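4. Choosing and Laying the Cover

The box says the Jalta cover fits any table. It doesn't. Measure first, then decide whether you believe the size chart.

1. Clear the table and wipe it down.
2. Unfold the cover and leave it flat overnight. Pevis claims the creases drop out in 40 minutes — I have yet to see it.
3. Lay it from the back edge forward.
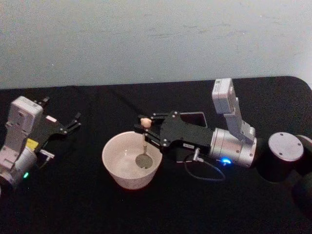

Fig. 4-1. Black cover on the table, faint creases.

4. Smooth from the middle toward the corners. Pull gently.

CAUTION: Do not iron above the lowest setting, whatever the "heat safe" tag suggests.

5. Check the back edge for sagging. Clips are sold separately, in packs of 6. 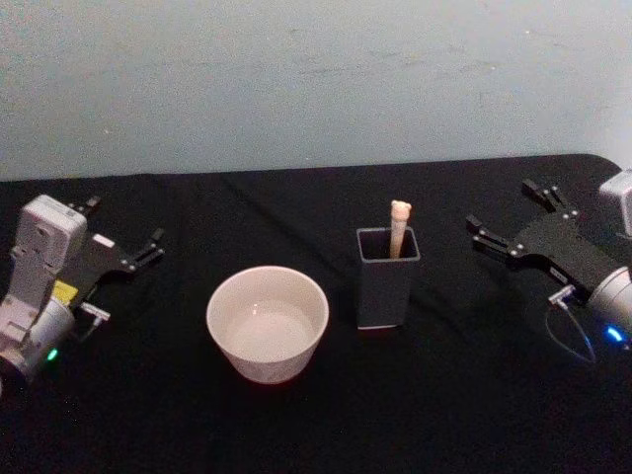 Majumder

NOTE: The maker rates the cloth for 100 washes. No test method is given, so treat that number as advertising. Wash cold, alone, and hang to dry.

6. For walls with smudges and scuffs, try a damp sponge before buying the Vevden cleaner. Test either one on a low spot first.

If the cover still slides, see Section 5 for the underlay.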